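Monday, Gindstead workshop, bench 2

Butcher-block top re-oiled last week, second coat. Streaks in the darker strips remain visible along the grain; no lifting at the staggered seams. Surface accepted for the pill bottle work. Bottles for the Bonham set go in clear plastic containers, caps on. Tub mass with bottles: 183 g. Spare caps to be logged separately.

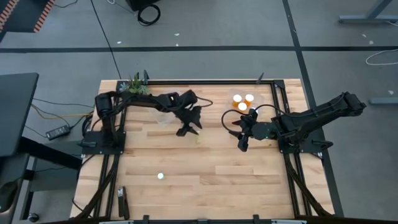 Reply pencilled in from the Clonolside bench: the 183 g figure includes the lid, so take off 11 g before comparing with their sheet. They also want the orange bottles kept upright between runs.

Corrected to 172 g. Upright storage needs a deeper tub; the present one is 78 mm. Mfaume catalogue, item 309, to be checked for depth.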